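2019-02-07 | 현장 소식

# 컨트롤러 두 개, 냉장고 하나: 드리레로 비교 시험 구경하고 왔어요

지난주에 드리레로(Drirero) 연구실에서 연락이 왔어요. 휴머노이드용 팔 컨트롤러 두 종류를 나란히 놓고 시험하는데 와서 볼 생각 있냐고요. 당연히 간다고 했죠! 점심도 거르고 갔는데 가길 잘했습니다(배는 많이 고팠어요).

비교 대상은 카베도라(Kavedora)와 라살레르(Rasaler)에서 나온 컨트롤러예요. 로봇 몸체도 그대로, 손도 그대로 두고 팔을 움직이는 두뇌 쪽만 바꿔 끼우는 방식입니다. 과제는 냉장고 위 칸에 손을 넣어 작은 물건을 잡고 꺼내기. 말로 들으면 싱겁죠? 저도 그랬어요. 그런데 옆에서 보고 있으면 손에 땀이 납니다. 냉장고 안은 좁고, 선반이 있고, 벽이 있고, 로봇은 두 다리로 서 있으니까 팔을 쭉 뻗는 순간 몸 전체의 균형이 같이 흔들리거든요.

시험을 맡은 레오노르 칼데이라(Leonor Caldeira) 연구원 말로는 팔만 떼어서 책상에 고정해 놓고 돌리면 두 제품 차이가 거의 안 보인대요. "서 있는 몸에 달아야 성격이 나와요. 카베도라는 조심스럽고, 라살레르는 성질이 급해요." 저는 컨트롤러에 성격이 있다는 말이 좀 과장인 줄 알았는데, 몇 번 보고 나니까 저도 어느새 그렇게 부르고 있더라고요.

카베도라 쪽은 손이 칸 입구에 다다르면 속도를 확 줄입니다. 손목 각도를 조금씩 고치면서 들어가는데, 보는 사람은 답답해도 선반에 부딪히는 일이 적었어요. 라살레르 쪽은 시원시원하게 들어갑니다. 대신 손가락이 선반 모서리를 툭 치는 장면이 꽤 나왔고, 그때마다 옆에서 "아!" 소리가 났어요. 저도 냈고요.

숫자도 받아 왔습니다. 이번 라운드는 모두 192회였고 절반씩 나눠서 진행했대요. 물건을 꺼내는 데 걸린 시간은 카베도라가 한 번에 평균 18초, 라살레르는 그보다 7초 빨랐습니다. 7초면 별거 아닌 것 같은데 옆에 서서 기다려 보면 정말 길어요. 성공률은 아직 정리 중이라 안 알려 주더군요. 두 번 물어봤는데 두 번 다 웃으면서 넘어가셨어요. 선반 접촉을 실패로 칠지 말지를 놓고 팀 안에서 의견이 갈린다고 합니다.

제가 제일 재미있게 들은 건 오히려 손 이야기였어요. 손가락을 미리 얼마나 벌리고 들어가느냐에 따라 결과가 꽤 달라진다는 거예요. 넓게 벌리면 잡기는 쉬운데 옆에 있는 물건을 건드리고, 좁게 벌리면 깔끔하게 들어가지만 위치가 조금만 틀려도 헛손질입니다. 두 회사 기본값이 서로 달라서, 처음엔 그 차이를 컨트롤러 차이로 잘못 읽을 뻔했다고 해요. 그래서 첫날 기록은 통째로 빼고 벌림 폭을 똑같이 맞춘 다음 다시 시작했답니다. 듣는 제가 다 아깝더라고요.

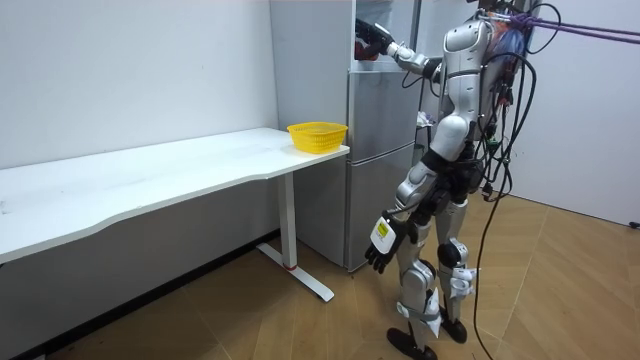
*냉장고 위 칸으로 팔을 뻗은 휴머노이드. 검은 손 옆에 불그스름한 작은 물건이 보인다.*

케이블 이야기도 잠깐 할게요. 칼데이라 연구원은 컨트롤러를 바꿀 때마다 배선을 다시 확인하는 일이 제일 귀찮다고 했어요. 커넥터 규격이 서로 달라서 라살레르를 쓸 때는 변환 보드를 하나 더 거쳐야 하고, 그 때문에 신호가 아주 조금 늦어질 수 있다고요. 이 지연을 빼고 비교할지 그대로 둘지도 보고서에 적을 예정이랍니다. 실제로 사서 쓰는 사람은 어차피 그 보드를 같이 쓰게 될 테니 저는 그대로 두는 쪽에 한 표 던지고 왔어요(제 표가 집계되는지는 모르겠지만요).

지금까지 두 컨트롤러로 쌓은 팔 동작 기록은 예비 시험까지 합쳐 3,207건이라고 합니다. 이 가운데 냉장고 과제만 따로 추린 결과를 2월 안에 비야누에바(Villanueva) 워크숍에서 발표할 계획이래요. 발표 자료에는 실패한 동작 영상도 같이 넣는다고 하니 저는 그쪽이 더 기대됩니다.

다음 라운드 과제는 냉장고 문 닫기예요. 문을 미는 힘을 얼마나 주느냐가 문제인데, 칼데이라 연구원은 라살레르 차례가 벌써 걱정된다고 했습니다. 날짜가 잡히면 또 가 보려고요. 그때는 점심을 꼭 먹고 가겠습니다.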